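Product review: cream ribbed planter with saucer, Dirnis range

The Tallonau Household Review considered this planter in April, together with a long-handled scrub brush and a hard case from Sovine.
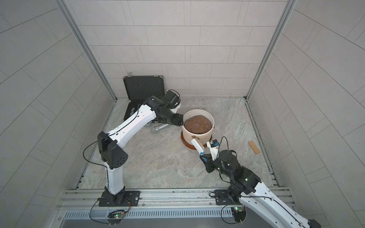
GARDEN AND HOME

The planter is a large piece in cream and suits a pale stone-patterned floor. The case is lined in black foam and its lid stands upright when opened. 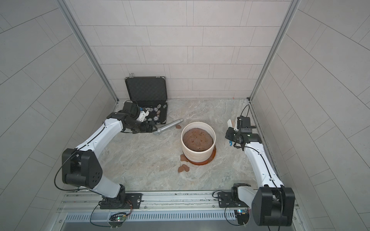

Open case with mixed poker chips.

Chips left scattered across the foam are slow to put away, and a fitted tray would be welcome. The brush has cream bristles and a curved white handle, long enough to keep the hand clear of soil.

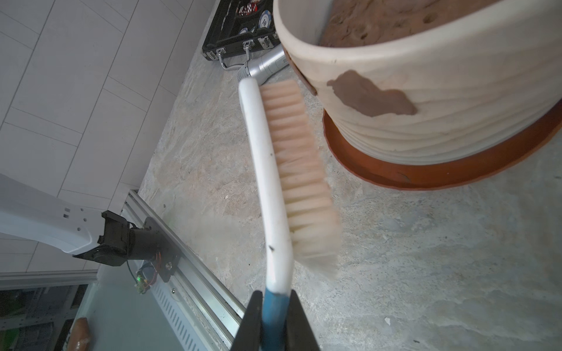
Shanthi Hettiarachchi
Senior Reviewer, Household Goods

Dried mud shows plainly on the ribbed exterior. Purchasers should brush along the ridges and support the rim when tilting a filled pot. 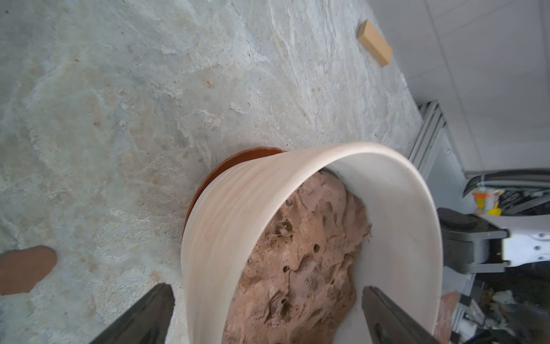
Planter tilted, with terracotta saucer behind.

The planter is awarded 8 points and recommended for indoor use. The case is recommended with reservations.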